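Rich black on uncoated stock: offset onto facing page, what total coverage are you running?

Forum: Prepress and Color

kultden_press
Short-run booklet, 16 pages self-cover, saddle stitched, uncoated text weight. The cover is a full-bleed black on both outside pages.

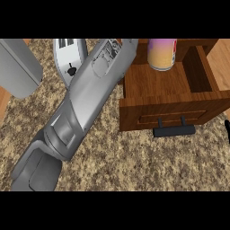
The customer supplied the black as 60/50/50/100, so 260 percent total. The first sheets looked fine in the delivery. By the next morning there was visible set-off on the reverse of the sheet above, worst in the bottom third of the pile. Spray powder was at our usual setting for uncoated. Pile height was kept low. Fountain solution was in range for pH and conductivity.

Questions:
1. What total area coverage do you hold to on uncoated?
2. Do you convert customer-built blacks without asking, or send it back?

a_nasr
260 is not extreme on paper, but the build is poor. You have three inks under a solid black, none of which is doing much on an absorbent sheet. We use 40/0/0/100 for large solids on uncoated. Total is 140. Neutrality is slightly cool and I have not had a customer reject it.

On the second question, we convert and note it on the proof. If the proof is signed, it is settled.

tondo_offset
Disagree on converting. If the file comes in as 60/50/50/100, there may be an image next to it that was matched to that value. Change the solid and leave the image and you get a visible box. I had a catalog do exactly this. The background of every product shot was 60/50/50/100 inside the image file and the page background was a swatch. We changed the swatch only.

a_nasr
Then you apply a device link to the whole page and both change together. Swatch edits by hand are the problem in your case. The conversion itself was fine.

tondo_offset
A device link with black preservation will leave 100K text alone but it can treat the image black and the vector black differently, depending on the settings. You still have to read values on both sides of the edge before plating. My point is that it needs a check, and most shops doing it automatically skip the check.

kultden_press
There is one image on the back cover and it does sit on the black. It fades out into it, so no hard edge, but I will read both.

salem_bindery
From the finishing end: lower coverage helps with set-off in the pile but does not fix rub. We get black solids on uncoated that pass the thumb test and then mark the facing cover in the carton. On a self-cover there is no coating to protect it unless you plan one. Ask whether they will accept a dull aqueous or sealing varnish. It will darken the sheet a little and the customer should see that first.

Also check the fold. A solid across the spine on uncoated will crack white if the grain runs the wrong way.

kultden_press
Grain is parallel to the spine. The cracking is minor. No coating was quoted.

Sanaa Bensaid
How long did it sit before you turned it? You mention next morning. Uncoated with that coverage sets by absorption fast enough, but full oxidation takes longer, and the weight of the pile is doing the damage in between. We rack heavy solids in short lifts and leave them. I would not back up a sheet like that in under 8 hours, and I would prefer a full day.

I also would not assume the ink. Gurgate changed the low-rub black we were buying and the replacement had a noticeably longer set time at the same film weight. Check the batch against your last good job.

kultden_press
Different batch from the last solid job, same product code. I will pull a drawdown from both cans and compare.

a_nasr
Measure density while you are at it. If the operator was chasing a dense black on dryback, the film weight may be well over what you think. Uncoated dries back and people compensate at the console.

kultden_press
Density was high. Operator confirms he brought black up twice during makeready because the okay sheet looked flat next to the proof. The proof was on a semi-matte inkjet stock.

tondo_offset
So the proof stock is part of it. Proof solids on the job stock or use a paper-simulating profile. Otherwise the press gets asked to match something the sheet cannot hold.

kultden_press
Replating at 40/0/0/100, image converted on the same link, values read on both sides of the fade. Asking the customer about a sealer. Rerun is scheduled for Sunday and I will post the densities and the drawdown comparison after that.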